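Subject: Re: [gulalthorpe-hall] Lighting costs and the winter bookings
Date: 25/08/2023

Hello all,

Replying to the list so that everyone has the same figures. The earlier message is quoted in parts, with my answers under each.

> Has anyone looked at what we are paying to light the main room? The
> last bill looked high to me and we have the evening classes starting
> again soon. I also heard that the old tubes can't be bought any more.

Yes, I went through the bills last week. Electricity for the whole building came to 2,050 pounds for the year. I can't split out the lighting exactly because there is only one meter, but the kitchen was hardly used over the winter and the heating is on gas, so lighting must be a large part of it.

On the tubes, the shop in Drumeck still has some in the longer size, but they are not expecting more once those are gone. We have 7 spares in the cupboard under the stairs. I would like us to stop buying them and put the money towards replacements.

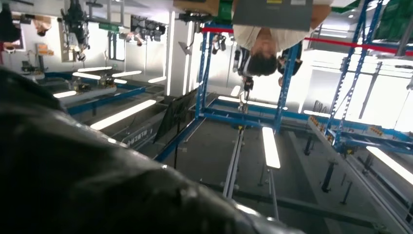 Fluorescent ceiling lights, with a narrow rail between them.

There are two ways to go about it. The first is to keep the fittings and put LED tubes in them. Some of our fittings would need rewiring for that and some would not, depending on the age of the ballast. The second is to take the fittings down and put up new LED panels. That costs more at the start and means closing the room for several days.

Hartono have quoted 149 pounds for an electrician to come and check every fitting and write down which ones can be kept. If we go ahead with them they take that off the final bill. Stusato would do the check for 100 pounds but don't take it off afterwards. Both quotes include the travel to Gulalthorpe. I have asked both firms whether they would work in the evenings, and only Hartono has said yes.

> Could we not just do it ourselves? It is only changing a tube.

Changing like for like is fine and we have always done that. Altering the wiring inside the fitting is a different matter and the insurance is clear that it has to be done by a qualified person, with a certificate. I would also sooner we kept people off the tall ladder. 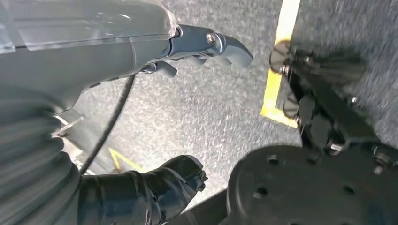 The other thing to settle is the switches. At present the whole room is on two switches, so the sewing group has every light on even when they are only using the end by the windows. If an electrician is coming anyway I would ask for a price to split it into four. The stage end could then stay off for most of the week. The corridor could go on a sensor, but there were complaints the last time we had one because it went off while people were putting their coats on, so it would need a longer timer.

> What about the December bookings? We can't have the room closed then.

Agreed. The room is booked for most of December and I don't want to move anyone. If we choose a firm soon, the check can be done in the autumn and the work itself left until the new year. The spares we have should see us through until then.

Please could you let me know:

which of the two quotes you prefer
whether you want the switches priced at the same time
if your group has any evenings when the room could be closed

Replies to the list please, not just to me, as I lose track otherwise. The bills are in the blue folder in the office if anybody wants to check my sums.

Regards,
Bookings and building, Gulalthorpe Hall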